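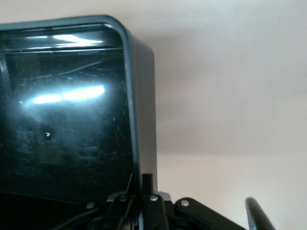
Figure 6. Wrist camera view: dark, glossy container with surface scratches and two bands of glare; gripper linkage in the foreground.

Proceedings > Applied Manipulation > Kit Evaluations > Section 4

4. Evaluation of the Zustus Wrist Kit

4.1 What is in the box

The Zustus kit, sold by Kiltholm, consists of a two-finger gripper, a small camera, a bracket to join them, and a manual that describes the installation as "immediate." Ours took most of an afternoon. The supplied cable clips fit no cable in the kit, and we replaced them with tape, a material the manual does not mention but should. Once mounted, the camera held its calibration for the whole of February, and we have no complaint about the bracket beyond its price.

4.2 Shiny containers

The product sheet promises reliable grasping of "everyday household items." We took the vendor at its word and included dark, glossy plastic containers, which are found in most households and disliked by most vision systems. Figure 6 is typical of the difficulty. The rim and front face return long white highlights, and fine scratches crisscross the plastic. To a person the rounded corner and the paler side wall settle the matter of shape. The Zustus edge detector took a keen interest in the glare.

We ran 1,000 grasp attempts with the default settings, of which 321 on glossy items ended with the software reporting an edge in the middle of a flat face. It reported these with high confidence. Lowering the exposure by roughly 30 percent removed most of the false edges, along with our view of anything in shadow. The Okabe filter, a paid add-on, did better on highlights and was no help with scratches.

4.3 Support

We sent our logs to Kiltholm and were advised to use matte containers. The Hilthorpe kit, tested under the same protocol in Section 5, has a weaker gripper and a better answer to this question.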